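We use cookies to improve your experience on this site. By continuing, you accept our cookie policy. Accept

Kinent washbasin units – Section 4: Setting up and arranging the rim

Complete Section 3 (leveling and water connection) before you start.

1. Wipe the rim and bowl with a damp cloth. Do not use scouring powder.

2. Turn the faucet on slowly and let it run for 60 seconds. Check the joint under the unit with a dry paper towel. If the towel picks up water, close the valve and go back to Section 3.

3. Place the soap in the recess at the corner. Bars up to 75 mm long will fit. Longer bars should be cut down.

4. Stand the toothbrush cup to one side of the faucet. Leave enough room for the lever to move through its full travel.

5. Lay tubes flat on the counter with the cap closed. Bottles may stand along the back edge.

CAUTION: Do not set anything on the front edge. Wet items slide off easily.

Note: When two units are installed side by side, leave a gap between them for cleaning. They do not have to be the same height. If one has a washboard, use that one for hand laundry and keep the other for washing up.
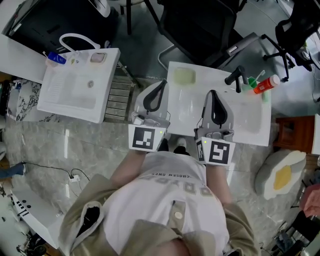 6. Rinse the soap recess once a week. Dried soap can be loosened with warm water – never with a knife or scraper.

7. Check that the drain is clear before leaving the faucet running.

For replacement drain parts, see Section 11.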